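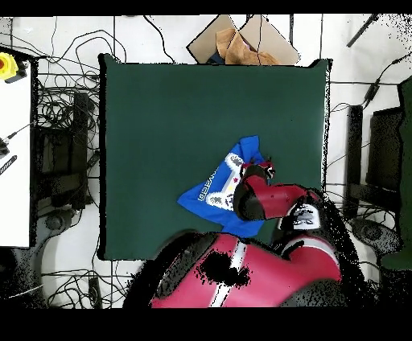

3.2 Garments and starting states

Folding studies often begin with the garment already flat and squared to the table. Laundry seldom arrives in that state, so we treated the starting state as a variable of its own. Each garment was placed on a square table covered in dark green, and its state was labeled before any fold was attempted. Labeling was done by Wendt and Lagos, working separately; Urrutia settled the cases where they disagreed. 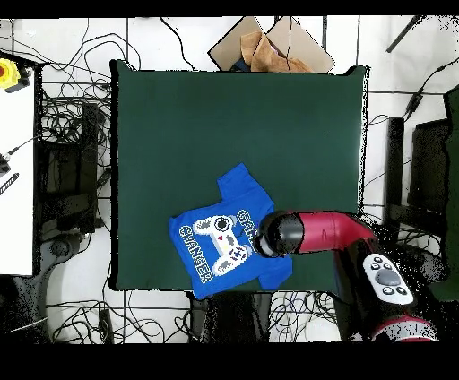
We use two broad classes, spread and crumpled. A garment is spread when its outline can be followed from hem to neckline, whatever its rotation on the table. Rotation is recorded separately, using the neckline as the reference. The blue T-shirt with the game controller print counts as spread when its neckline and one sleeve point to the upper right and the hem runs along the lower left. Prints were not used for labeling, as plain garments offer no such cue.

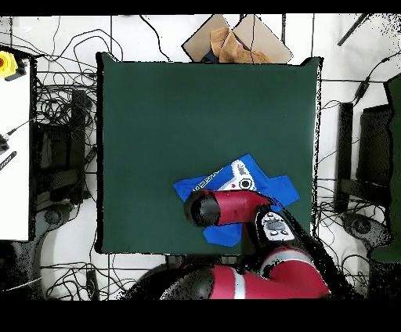 Figure 3. Blue garment with an irregular outline; white lettering runs diagonally across the fabric.

Crumpled states gave more trouble. A flap at the edge may be a sleeve or a turned corner of the hem, and the two call for different first moves. Where the labelers could not name a flap, it was entered as unknown and kept in the set.

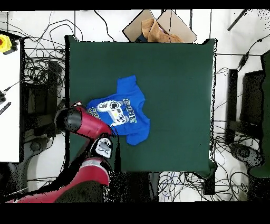

Mixed states were also common. A shirt can have a clear collar while the hem is still bunched, and in these cases we labeled the two halves separately. The Srisuk protocol, which we followed for all other steps, has no mixed label, so mixed states are left out of the comparison in Section 4.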